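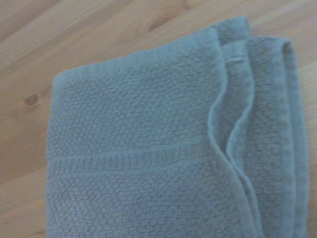
Wrist camera, towel folding, grasp point selection keeps choosing the border band

Board: Manipulation software > Deformables
Started by hemline_hal

hemline_hal
Picture at the top is what my policy sees right before it decides where to grab. Blue-gray terry towel, folded, wood table. I have a two stage setup. Stage one is a segmentation net that labels hem, fold and body. Stage two scores grasp candidates along whatever stage one called hem, and the planner takes the best one it can reach.

On a plain towel this is fine. On this one, stage one looks at the woven stripe that runs across the lower half of the flat part and announces, with enormous confidence, that it has found a hem. Then the planner sends the fingers to the middle of a flat panel to pinch an edge that isn't there. It gets nothing, closes anyway, reports success because the gripper width check is loose, and lifts air with great dignity.

The training set is 3512 labeled frames, 124 of them with any kind of decorative band. Yes, I can see the problem as I type it. I would still like to hear ideas that don't start with "label more data", as the person who labels the data is me.

The perception node is written against Neagu 2, if that matters to anyone.

pblx
Label more data.

hemline_hal
Thank you pblx.

quietservo
To be fair to the net, the band has a raised ridge along each side, and the weave in between is flatter than the pile. Locally that is pretty much what a hem looks like. If your receptive field is small you've asked it to tell two things apart through a keyhole. What resolution are you feeding it?

hemline_hal
Crops, then downsampled. I went to crops because full frames were too slow on the box I have. I could go back to full frames at a lower rate. It only has to decide once per grasp.

quietservo
Then do that. I don't know why people run a grasp proposal at video rate when the arm moves once every few seconds. It's like checking the mailbox continuously.

Nadège Courtois
I'd question the labels before the network. A hem is a boundary with a height change. A band is a texture change with fabric on both sides. If your classes are hem, fold and body, then the band belongs to body, and you are asking one class to hold both loopy pile and ribbed weave while its neighbor class holds something that looks a lot like ribbed weave. Give the band its own class. You can throw it away downstream.

We did this at Fivent on dish towels and most of the confusion went with it. What remained was between hem and fold, and your picture has a nice nasty case of that too: the edge on the right side that curves in an S, with the narrow shadow beside it, and then more layers next to it before you get to the wood. There are several roughly parallel lines there and I would bet your net has opinions about all of them.

hemline_hal
It does. It calls the S curve hem, which I agree with, and then calls the outermost layer on the right hem as well, which I'm less sure of. From this one view I couldn't tell you if that side is a folded edge or a finished one. The top of it rolls over on itself, so my guess is fold, but I wouldn't put money on it.

Own class for the band sounds cheap. Relabeling 124 frames is an evening and a bad mood.

tomato_gantry
Going to disagree with everybody. You don't need semantics at all. Get depth. An edge you can pinch is one where something is higher than the thing next to it. The band is flat cloth. Depth kills it instantly, no classes, no evening, no mood.

quietservo
Depth at wrist distance, on terry cloth, from a sensor small enough to bolt to a wrist. Please post your point cloud, I'd like to frame it.

tomato_gantry
It's noisy, sure. You average.

quietservo
You average away the hem. The pile is about as tall as the thing you are trying to find.

tomato_gantry
My layers come out fine on fleece.

quietservo
Fleece is the towel of people who have given up.

Nadège Courtois
Both of you are a little right. Depth was useful to us for "is there a stack here", and useless for "is this one layer or two". For the second question we used the shadow next to the edge, and we got it by moving the camera. Take a frame, shift the wrist sideways by 10 mm, take another. The gap at a lifted edge changes width. The ridges of a woven band slide along with the cloth and stay the same width as before. It costs you one small motion and you need no new hardware.

hemline_hal
I like this a lot more than buying something. The planner already has a "hover" state, I could hang the sideways move off that. Is the comparison learned or do you do it by hand?

Nadège Courtois
By hand at first. Register the two frames on the cloth texture, then look at the residual along each candidate line. Terry is good for this. All those little loops give you plenty to match on. Watch out for the wood. If most of your matches land on the table, the registration locks to the table plane and the whole towel becomes residual. Mask the table out first.

hemline_hal
The table has grain lines running diagonally and a dark knot over on the left. The feature matcher adores the knot. I have never seen a matcher so sure of anything. Masking it is.

pblx
Or use a plain white table.

hemline_hal
It's the table I have, pblx.

marrow_k
Lurker, different question. Your frame looks a bit soft to me. Is it blurry for the net too, or did the forum do that? We chased a "the model can't find hems" bug through most of September at our place and it ended up being focus. Lens was set for farther away than the hover height. The net had learned to find hems in blur, then someone cleaned up the focus on the second cell, and that cell got worse. We retrained on both and everyone agreed to stop talking about it.

hemline_hal
Same softness in the raw frame. I hadn't thought of it as a problem, since it's that soft in all of the training frames. Now that I read that sentence back I'm thinking of it as a problem.

marrow_k
Log a sharpness number per frame and plot it against hover height. If it climbs as you back off, raise the hover. Variance of the Laplacian is enough, but only compare frames of the same towel, or the terry will beat the flat stuff every time.

tomato_gantry
Nobody has mentioned that the gripper check is broken. You said it closes on nothing and reports success. Perception will be wrong sometimes whatever you do. Fix that first.

quietservo
I hate to say it, but yes.

hemline_hal
The width check has a threshold I set for a very thin napkin, and the napkin has ruled my life ever since. Single layer napkin and fully closed differ by less than my encoder noise. So either I fail good napkin grasps or I pass empty towel ones.

tomato_gantry
Per-item threshold. You know it's a towel before you go in.

hemline_hal
I know it's a towel. The software gets told "cloth". That was me keeping things general.

quietservo
Generality claims another victim.

Nadège Courtois
You can also look again after the lift. Raise it a little, take a frame from the same wrist pose relative to the grasp, and check whether cloth comes up with you. It's slow, but a slow check beats a folding sequence carried out on nothing. Our planner retried with the next best candidate on failure. Make sure yours drops the failed one from the list, though. Ours didn't, for a while, and it was very persistent.

marrow_k
Trurkero has a retry wrapper that handles the blacklist if you don't want to write it. The docs are thin, but the code is short enough to read.

tomato_gantry
I tried that wrapper. It blacklists by pixel, so if the towel shifts at all on the failed grasp, your blacklist now covers some innocent piece of towel.

marrow_k
There's an option to clear it when the registration moves. Off by default, I grant you.

hemline_hal
OK, list for this week, in the order I'll probably do it and not the order it should be done:

per-item width threshold
band as its own class, relabel the 124
full frames in place of crops, once per grasp
sharpness versus hover height plot
table mask, then the sideways move and residual

One more oddity while I have you. Near the top of the folds, right below the high point of the towel, there's a short pale mark, a stitch or a loose thread. The net puts a small isolated blob of hem on it every time. Is it worth a rule, or do I just filter by length?

quietservo
Length. Never write a rule for a thread. You'll meet another thread.

Nadège Courtois
Length, and check it after you merge segments, not before. A real hem can come out in pieces where the cloth bunches, and your top edge is wavy enough to break up. Filter too early and you'll delete the good pieces along with the thread.

pblx
Or cut the thread off.

hemline_hal
pblx, I'm printing that one out.

hemline_hal
Update. Width threshold is in and the empty lifts now get reported as empty lifts, so my success rate has gone down and I'm told this is progress. The band class is trained on full frames. It gets the stripe right in this view. It now labels the ridge on the near side of the stripe as band and the one on the far side as hem in a few of the others, so I'm going back through my labels, where I suspect I did the same thing.

Sharpness plot does climb with height. Marrow_k, I owe you a beverage. I haven't touched the sideways move yet.

marrow_k
Raise the hover before you collect anything new, or you'll be labeling the same blur twice.

tomato_gantry
Still think you should try depth.

Nadège Courtois
If you do get to the sideways move, post the residuals for that S-shaped edge, please. There's a colleague in the Clurnodville office who is convinced it can't be told from a fold, and I'd like to send them something.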